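Stimilgate Home Notes
Kitchen and storage

Packing a snack box with two grippers: grip, order and lid

These notes collect the handling rules we now use for the snack-box task in the Pluka home set. The task is simple to state. A mix of wrapped snacks starts in a clear storage box or beside it, and each item has to end up inside, unbroken, with the lid able to close. A person does the work with a hand-held gripper in each hand, and the recordings are used to train a two-arm policy at Fulov.

The set has 2,885 demonstrations from 40 homes. Of these, 575 were rejected on first review. Most rejects had nothing to do with the person dropping things. They came from poor grip placement, from items turned over twice for no purpose, and from boxes packed in an order that left no room for the long packs. The tips below are meant to bring that number down. Most of them also hold for packing a snack box by hand, and they are written so that they can be read that way.

Choosing the surface

Any flat, stable surface will do. Tables and counters are the easiest. A bed is allowed and is common in small homes, but it changes the task in two ways. The box tilts when one side is pressed, and small packets sink into the bedding and lose their outline.

On a bed, press the cover flat under the box before starting. Put the box at least one forearm's length from the edge. Keep the area between you and the box clear of loose cloth.

Patterned covers are fine. Our first instructions asked for plain sheets, and we dropped that rule in March. Policies trained only on plain surfaces did poorly in the busy homes, and the busy homes are the ones we care about. Leave the pillows, curtains and laundry where they are.

Grip by package type

Two parallel fingers with soft pads can hold almost any snack package, but the right contact point depends on how the package is built. Sort the items into the types below before the first run. It takes less than a minute and saves repeated grips later.

Roll packs. These are biscuits or crackers stacked in a tube of film. Hold across the width, with one pad on each side, and let the closed jaws follow the curve. Stop closing when the film stops sliding. Further force goes straight into the stack and breaks it. The ends are usually twisted or folded film with nothing solid inside, so never lift by an end.

With a roll held upright, the loose end may hang below the jaws. Leave it. Trying to tuck it with the second gripper costs time and tends to twist the whole pack out of line.

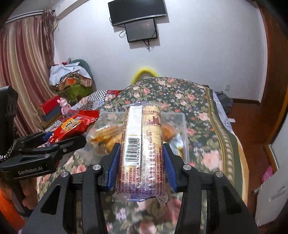

Roll pack gripped across the width, one blue pad to each side.

Flat packets with crimped ends. Instant noodle snacks, small chips and similar. The seals at top and bottom are stiff and look like good handles, but a grip there lets the packet swing. Hold the packet by its two long sides at mid height or slightly lower. A packet held this way stays upright and can be set down on its bottom seal.

Pillow bags. These have trapped air. Close slowly until the bag stops moving, then lift. If the bag bulges above the pads, the grip is too low. If it folds in half, the grip is too narrow for the amount of air and should be moved to a corner.

Single wrapped pieces. Pick them up one at a time. Scooping two or three together works often enough to be tempting, but the policy learns it as a general move and then applies it to everything.

Unknown items. Treat them as fragile. Touch first with light pressure, watch the film, and close only as far as needed.

What the pads show

On the units we used, the inner faces of the fingers carry blue pads. Against dark jaws these are easy to find in the recorded video, and the labeling step depends on them. For each grip, the labeler marks where the pads meet the package and whether the contact is even on both sides.

Uneven contact is the best early sign of a bad lift. If one pad touches well before the other, the package turns as the jaws close. Fix it by moving your wrist, with the jaws open, until the package sits midway between the pads. Do not push the package into place with the first pad.

Wipe the pads with a dry cloth between homes. Crumbs and sugar collect in the ridges and make glossy film slip.

Order of packing

Order had more effect on the result than any other single choice. We compared three orders in the same box with the same items:

Long items first, laid along the longest wall, then flat packets on edge, then small pieces in the gaps.

Flat packets first, stacked, then everything else on top.

No fixed order, with the nearest item always next.

The first order closed the lid most often and needed the fewest corrections. The third was fastest per item and slowest overall - the long packs were often left for last and had to be forced in or the box repacked.

Long packs are the items most likely to be left beside the box. Before starting, hold each one over the box at full length. If it is longer than the inside wall, it goes in on the diagonal, and that decides where everything else can go.

Using the second hand

The second gripper has three permitted jobs: steadying the box, clearing film that blocks the opening, and getting ready for the next item. It should not hold the same package as the first gripper unless the package is too wide for one.

Getting ready means moving the open jaw toward the next item while the first hand is still carrying. Keep it outside the path between the carried item and the box. In the Gaber test room, recordings where both hands crossed over the box were three times as likely to be rejected as those where each hand kept to its own side.

Choose the next item before the current one is lifted. A hand that hovers, moves off and comes back adds motion with no meaning, and those seconds have to be trimmed later.

Glossy film and glare

Shiny wrappers throw white streaks across the printed panel, and the streaks move as the packet turns. The trained model had trouble with this in early runs and would sometimes place the edge of a packet at the edge of a reflection. Two habits help. Turn the packet slightly during the carry so that the streak moves. Keep the crimped edges in view for at least a second before lowering.

Do not change the room lighting between items. A lamp switched on halfway through is worse than poor light from start to finish.

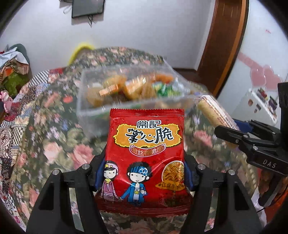

Clear boxes and lids

A clear box lets the person check the packing from the side, and we recommend one for daily use for the same reason. For the model, clear walls are hard. Items seen through the wall look reachable when they are not. Always enter from the top, even when a side approach looks shorter, and lift straight up until the package has cleared the rim.

If an item hangs over the rim, deal with it before adding more. Draped bags slide out when the box is moved and keep the lid from seating. Press lids down at two opposite corners, then at the other two.

Trial results

The policy was tested in 100 trials in rooms that were not in the training set. We trained one version on all recordings and one with the 575 rejects removed. The smaller set gave the better policy on roll packs and pillow bags. On flat packets the two were level. Single small pieces remained weak in both, mainly on soft bedding, where the jaws closed on the cover together with the piece.

Film damage was checked by hand after every trial. Torn film was rare. Crushed contents were more common and could only be found by opening the pack, so visual labels alone will undercount them.

Settings and small fixes

Slipping on glossy film: clean the pads first, then move the grip lower. Add force last.

Packet swings during the carry: you are holding too near the top seal.

Box slides on the bedding: fold a hand towel once and put it under the box. A rubber mat also works.

Strap or cable in the way: route it along the outside of the forearm and check it with both arms stretched out.

Lid will not close: take out the last three items, then lay the largest of them down first.

Notes for the next round

Boxes with dividers are not covered yet. Neither are paper bags, which hold a crease after the first grip and should be replaced after every few runs. Until the revised sheet is ready, record both as unknown items and write the package type in the comment field.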